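Notebook, December, bench 2, started 7:40 am

The walnut oil ink is back on the slab and I am thrilled with it! Batch from the Standen pigment (the bone black, not the lamp black), mulled for 26 minutes with the heavy glass muller. Last time I quit early and got grit in every solid. This morning it went silky and started making that hissing sound under the brayer, the one we all love.

Ratio for whoever picks this up: 80 g pigment to 80 g burnt plate oil, then a few drops of raw oil to loosen. Far too stiff before the drops. I would go even slower adding them next time.

Pulled proofs on the Cordeiro rag, damp, and on the smooth Vodix sheet, dry. The Cordeiro wins by a mile. Blacks like velvet, and the fine hatching in the lower corner of the Troruvel block held open all the way through. The Vodix picked up a halo along the gouge marks, maybe too much packing. Taking out one sheet of newsprint and trying again after lunch.

Sanded the slab with 400 grit, wiped it down twice. Drying rack is full to the fourth shelf, please don't shift the bottom row, those are still tacky!
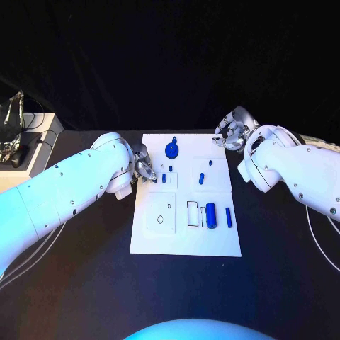
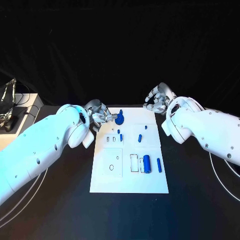 White board on the black tabletop, a hand from each side.

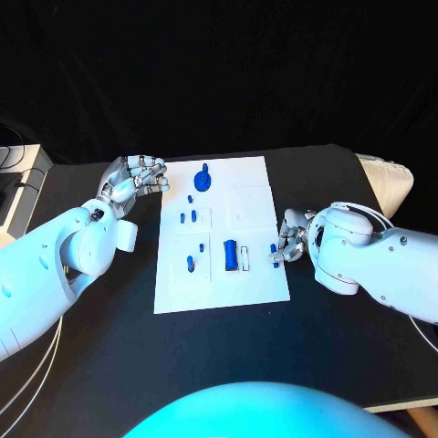
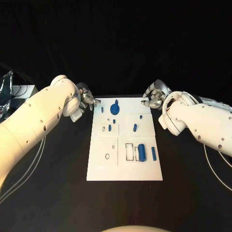 2:15 pm. One sheet less did it. Halo gone on the Vodix, edges crisp, though the solids look a little salty now. Could try dampening it very lightly, even if the packet says dry only. The leftover ink is in the wide jar with wax paper pressed onto the surface. Want to test it tomorrow against a softer block, and see if a pinch of magnesium carbonate stops it creeping into the thin lines.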